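**FOR IMMEDIATE RELEASE**
Jul 27, 2024

# Duvilard Would Like You to Pick Up the Phone

*A dark red desk telephone, a cord, and 29 households who agreed to live with both*

DRERATIA - Duvilard, the small company that refurbishes and sells corded desk telephones to people who were told they no longer needed one, today opens orders for the Wiken Loan, a plan that lets a household borrow a landline phone for a season before deciding whether it can stand to own it.

The phone in question is a desk set in a dark red that the company's own staff can't agree on. The workshop calls it maroon. The front office calls it wine. Zane Laur, who founded Duvilard and answers most of its mail, calls it "the red one" and considers the matter closed.

It has a handset, a base and a coiled gray cord between them. It has white number keys in the usual order and a little yellow-green screen of the kind that used to seem very advanced. It doesn't take photographs, and it will not tell anyone how many steps they walked to reach it.

"People ask me what it does," said Laur. "It rings. Then you go over to where it is. I've had to explain the second part more than I expected."
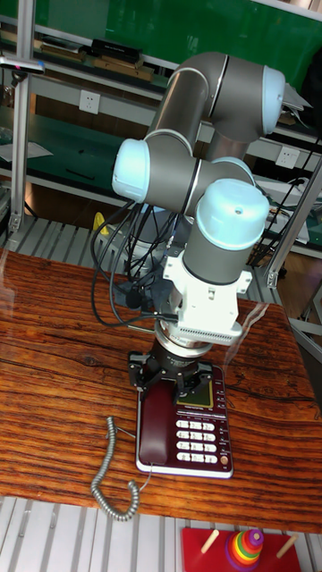
The Wiken Loan grew out of a trial that started in January, when 29 households in and near Dreratia were each given a phone, a length of line cable and a single sheet of instructions. The sheet was later cut to half a sheet after several people complained that it was talking down to them, and then put back to a full sheet after several other people called to ask how to hang up.

Most of the questions Duvilard received had to do with furniture. A cell phone lives in a pocket or down the side of the couch. A desk phone wants a surface, and a fair number of the households found that every surface they owned was already spoken for by mail, chargers and fruit. One family cleared a hall table for the first time in years and reported being pleased with the table. They were less sure about the phone, at least until the grandmother got the number.

The cord was the other main subject. A coiled cord sets the distance a person can wander during a call, and some of the trial households took this badly. They pulled up chairs. By spring, several of them were sitting down for whole conversations - a habit the company hadn't thought to advertise and is now advertising.

"We had one fellow who wanted a longer cord so he could cook," Laur said. "We sent it. He stirred soup with one hand for a week and then asked for the short one back. I don't know what happened to the soup."

Each phone in the program is opened, cleaned and put back together at Duvilard's workshop before it goes out. Keys are washed and cords are checked along their full length, then stretched and let go a few times, a test that has no official name. The handset is lifted and put back until whoever is on the bench is satisfied that the line opens and closes as it should. Faded cases are not repainted. The company tried it once and the result looked, in Laur's words, "like a phone wearing another phone."

The benches themselves have moved. Duvilard spent the winter in a room over the Ekström building's loading door, where every delivery truck could be heard on every test call, and now works on the ground floor of the same building. The rent is higher. The test calls are a good deal easier to follow.

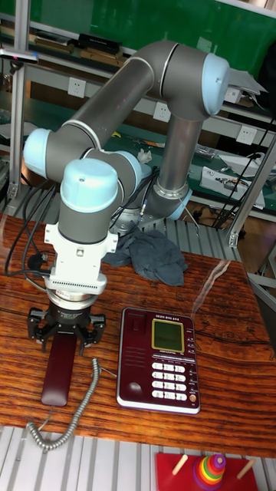 *The maroon desk phone with its handset off the base and the coiled cord across the table.*

Under the Wiken Loan, a household pays a deposit of 280 and keeps the phone for one season. At the end of it they can send the phone back for a refund of the deposit, keep it and call the matter settled, or swap it for another. Duvilard has set aside 2000 phones for the program, a number that Laur admits was chosen by looking at the shelves.

Line service isn't included. Customers need a working phone jack, or an adapter if the house no longer has one, and Duvilard will answer questions on either. The company asks that borrowers look behind the bookcase before writing in. It's usually behind the bookcase.

Borrowers are also asked to return the cord with the phone. During the trial, 2 came back without one, and in both cases the household said it had been "somewhere." Replacement cords are available in gray. There are no plans for other colors, although the front office has opinions.

**How to order**

Orders are open now by mail, in person at the Duvilard counter in the Ekström building, or by telephone. Callers should let it ring. The office phone is across the room from the desk, and Laur has so far refused to move either one.

**About Duvilard**

Duvilard repairs, refurbishes and lends corded telephones from its workshop in Dreratia. It also takes in old sets from the public, whether or not they work, provided they are dropped off during counter hours and not left leaning against the door.

**Press contact**

Zane Laur, Duvilard, Ekström building, Dreratia. Loan phones are available to reporters for review on the same terms as everyone else, including the deposit.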